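Sirnthorpe bus misses out again, and I'm cranky about it

17 Feb 2023

I sat through the whole transport briefing at the Sirnthorpe library last night so you didn't have to, and I can give you the short version before your kettle boils: there's no money for the Getasska link. Again.

For anyone new to the area (welcome, I hope you own a car), the Getasska link is the bus that would run from the Sirnthorpe shops, out past the Ferkard estate and on to the station at Getasska. It's been promised at the last 2 state elections. There's a shelter for it on Cifuentes Road already, with a bench and a timetable case and no timetable in the case. My kids used to play shops in it. One of them has her learner's permit now.

The department's people were perfectly pleasant, I'll give them that. They put up a map with our bit in dotted lines, and the dotted lines mean "subject to future funding". Everything north of the highway was solid. I did ask what it would take to get from dotted to solid and was told the business case is being refreshed, which was also the answer in December when I rang up and asked on my own account.

What gets me is the distance. From the Ferkard roundabout to the station is 15 minutes by car on a good morning. Without one, you walk to the highway, wait for the bus that goes the wrong way first, change at the hospital and hope. I tried it a fortnight ago for this column, with a backpack and a decent pair of runners, and missed my train — then missed the next one as well, while I was buying a coffee to cheer myself up, so that one's on me.

Meanwhile the park-and-ride at Getasska is full before seven. People are leaving their cars on the verge, the council is ticketing the verge, and everybody's writing to me about it! I like getting letters, but I can't do a thing about your fine.

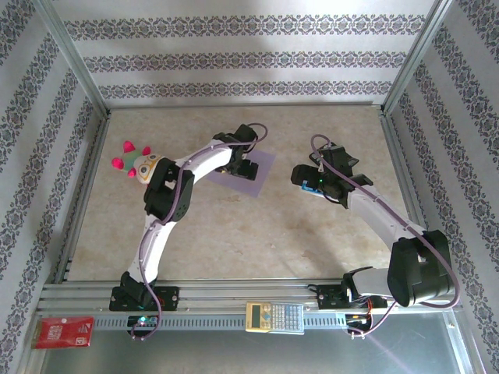 Hanneke Michiels told the meeting she would happily settle for a minibus if it meant something turned up. She's been in Ferkard long enough to remember the estate brochure, she said, and the brochure had a bus on the cover. That got the biggest clap of the night. She also wanted to know why a trial couldn't start on weekdays only, using the shelter that's already been built, and the department took that one on notice.

I reckon it's a fair question. A trial wouldn't need new roads, and the council has said it would pay for the signs. Our local member sent apologies and a staffer, and the staffer wrote it all down in a very nice notebook.

The other thing worth knowing is that the 365, which does the loop through the back of Sirnthorpe, is staying put for now. There'd been talk of trimming the evening runs, and I'd had a few worried calls from people who work late at the hospital. The answer was a plain no, no cuts this year, and I made them say it twice.

Submissions on the draft network plan are still open and there are forms on the front desk at the library. You can do it online too, although the page logged me out halfway through and I had to start over, so write your bit somewhere else first and paste it in. If you're in Ferkard, mention the shelter. I certainly did.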